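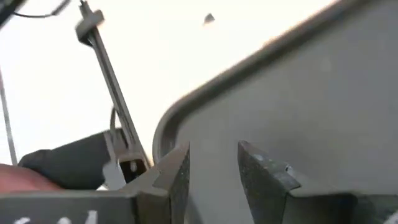

Utska Technical School, Robotics Club
Minutes of the meeting in September, room 426
Beginning: 16.15

Present: the members of the table group, the members of the programming group, the supervising teacher. Two members of the first year were excused because of an excursion.

1. Minutes of the last meeting
The minutes were read and accepted with one correction. Under point 3 the word "calibrated" is changed to "checked". The calibration is still open.

2. Project Miranda, report of the table group
The group reported on the table-laying task, which we will show at the Braltamar school competition. Both arms can now be moved by the program over the whole table, but for the competition only the inner area will be used. The group asked that the start position of both arms is the same for every attempt. This was agreed.

The plate is still the hardest part. The gripper comes to the rim at a wrong angle and pushes the plate instead of taking it. One member proposed to lift the plate with both arms together. Another member was against it, as the rules of Braltamar give fewer points when the arms help each other. After a discussion the group will try one arm until the next meeting and then decide.

The spoon and the fork go better. The coloured handles are easy to find for the program, and the members wish to keep them. It was asked if the judges will bring their own cutlery. The supervising teacher will write to the organisers and ask.

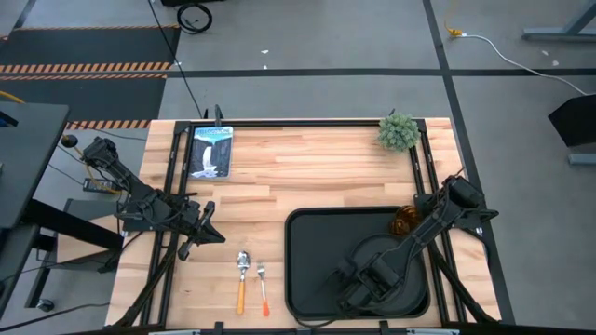 Minutes of the Robotics Club, page 2

3. Gripper fingers
One finger has a small notch near its tip. The group does not think that it disturbs the gripping, but spare fingers should be in the box before the competition. An offer from the firm Sevano was read. It is valid for four weeks. The club will order one pair now and wait with the second pair until the budget for the new term is known.

4. Book and plant
The programming group asked if the book and the small artificial plant should stay on the table in training. The rules say that "other household objects" can be present and must not be touched. It was decided that they stay, and that their places are changed between the training days — otherwise the program learns only one table.

5. Cables and floor
Members are reminded to look at the cables on the floor before they walk to the table. The black and orange tape must stay where it is. Chairs are to be left outside of it.

6. School anniversary
The school was founded in 1887 and the anniversary evening is in preparation. The head teacher asks for a demonstration of some eight minutes. The club agrees in principle. A short text for the programme will be written by the programming group and sent to all members for correction.

7. Other matters
The key of the room must be returned to the office, also when the training finishes late. The request for a second monitor was moved to the next meeting.

End of the meeting: 17.40
Minutes written by the secretary of the club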